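Tarside in January, 7 a.m. Fog on the runway, heater in the clubhouse broken again. Evdokia Xenos is on her second coffee and doesn't want to talk about the weather.

"Everyone asks about the weather. Ask me about the landing."

OK, the landing. She flew the old two-seater in from Skulton with 27 liters left in the tank and a radio that worked when it felt like it. "I wasn't scared. I was annoyed. I had called ahead and they told me the strip was clear. Then, sheep."

Sheep?

"Three. I went around. They looked at me like I was the problem."

She has 332 hours in her logbook, most of them in the same airplane, which she shares with her cousin Kyriakidis. He does the paperwork, she does the flying. They argue over teh fuel bills. The plan for summer is the coast route, all the way down to the islands, and the money is coming in slowly through Fundport. Very slowly. "My aunt gave twice. I think by mistake." 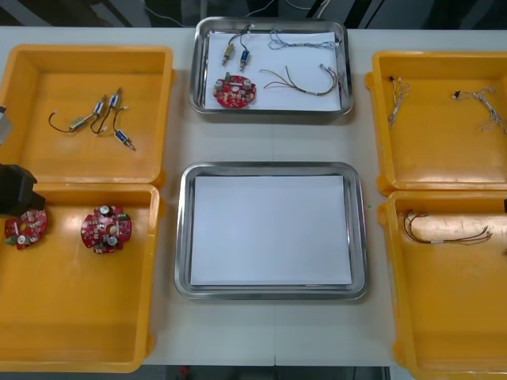 Trays and bins on the work table.

Does she ever want something newer? Long pause, more coffee. "A door that closes, maybe. Otherwise no. You know the noises in an old one. New airplane, new noises, you start over."

The fog is thinning by now and she keeps looking past me at the windsock. I get one more question in, what does she tell people who want to learn.

"Bring a sweater. And dont eat the sandwiches at Skulton."

Then the jacket is on and she's out on the grass.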